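# Direro 400 Surface Cleaner for Interior Wood

Direro 400 is a water-based concentrate for cleaning finished wood indoors: tables, shelving, handrails, door casings and paneling. It is sold to cleaning contractors and building maintenance departments. It removes hand grease, food film, candle soot and old polish residue. It contains no wax, silicone or added fragrance.

The product is part of the Direro interior range, blended and packed by Jernetti. The 400 replaces the earlier 2-part kit, which needed a separate rinse additive. Stocks of the old kit can be used up as normal, but the two products should not be mixed in the same bucket.

## Specification

| Item | Value |
|---|---|
| Form | Clear liquid concentrate |
| Container | 500 ml bottle with measuring cap |
| Order code | 651 |
| pH, diluted | Neutral |
| Foam | Low |
| Storage | Upright, above freezing |

## Dilution

Routine cleaning: one capful to a standard bucket of cool water. Heavy soil, such as the area around door handles and the front edge of a reception desk: two capfuls. Stronger mixes do not clean faster and leave a film that has to be wiped off.

Mix fresh for each shift. Diluted product left overnight should be poured away.

## Method

1. Dust the surface with a dry microfiber cloth.
2. Dip a second cloth and wring it until it no longer drips.
3. Wipe along the grain in overlapping passes, one section at a time.
4. Turn the cloth when the face is gray.
5. Dry with a clean cloth before moving to the next section.

Do not spray directly onto wood. Liquid collects at joints and along veneer edges and can lift the finish. On vertical paneling, work from the bottom up to avoid run marks, then dry from the top down.

Hardened candle wax must be taken off with a plastic scraper first. The 400 will clear the greasy ring that remains but will not dissolve the wax.

## Suitable surfaces

- Lacquered and varnished wood
- Sealed hardwood and softwood
- Painted trim, after a spot test
- Laminate

Not for oiled, waxed or bare wood. For these, use Bouvier Soap Flakes, listed under Interior Care. Shellac and French polish should be tested in a hidden area and left for a full day before a decision is made. 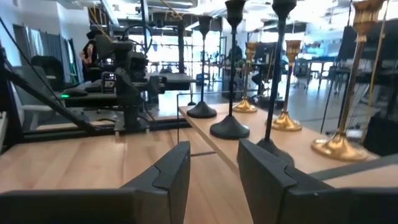 *Candlesticks on a narrow board, light wood tabletop.*

## Cloths and accessories

Any lint-free cloth will do. We stock the Femora flat-weave cloth in gray and blue, so that wash and dry cloths can be kept apart on the cart. Launder without fabric softener - it coats the fibers and causes streaks.

A trigger bottle is available for wetting cloths. It is supplied empty with a blank label, which should be filled in with the product name and the dilution used.

## Ordering

Bottles are sold singly or by the case. Case orders ship on the next working day if received before noon. The price list is revised each September, and open quotes are honored at the old price until they expire.

Safety data sheets are sent with the first order and on request. Technical questions, including finishes not listed on this page, go to Narayanan Joseph at the trade desk. Please have the order code and the batch number from the base of the bottle ready.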